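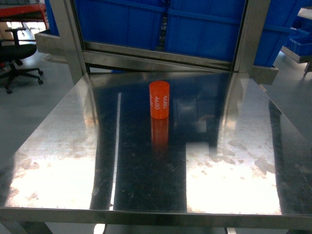

Can perception software trained on other people's benches cope with a mirror-finish steel table?

Less well than the sales pages suggest. Glare gives a depth camera holes where the table ought to be, and a reflection gives it a second object hanging below the first. A planner fed on that will happily work out a careful path to something that doesn't exist.

I went to the open day at Irkico on Wednesday, November 14, 2018, mostly to hear how their software people deal with this. The invitation promised "perception that just works", a phrase I have heard before. Flidemberg said much the same at their own open day in June and then spent most of the afternoon restarting things.

The stack is called Yuan. It has a detector, a pose estimator, a planner bought in from Weltley and a thin layer of their own code holding the three together. The talk gave most of its time to the detector and hardly any to that thin layer, where I would expect the trouble to be. The headline figure was 800 logged picks with 9 failures. I asked what counted as a failure. A pick the software declined to try did not count, and there were 200 of those, kept in a separate table that was not on the slide. Draw your own conclusions, but I would want both tables side by side before signing anything.

Their method for steel is to fit a plane to the tabletop at start-up and throw away everything the camera reports beneath it. Fair enough, and cheap to run. It depends on the calibration staying good, though, and when I asked how often they redo it the reply was "when it drifts". How they know it has drifted was left for the coffee break, and then the coffee break was short.
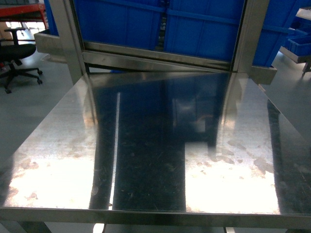

The other half of the method is a mask for blown-out pixels, so the pose estimator ignores them. My worry is simple. If a part sits in a patch of glare, the mask may take the part with it, and the planner will treat that bit of table as free space. They agreed this was possible. A fix is on the list, as ticket 439, and I was shown the ticket but no code.

I did like the replay tool. It steps through a logged run and shows what the detector believed at each moment next to what the planner was told, and the two differ more often than you would hope. It was the only part of the visit where the software was allowed to look bad, and I would pay for it before I paid for the rest.

I have asked for the raw logs, declined picks included. Parking is behind the building, and the sandwiches had run out by one.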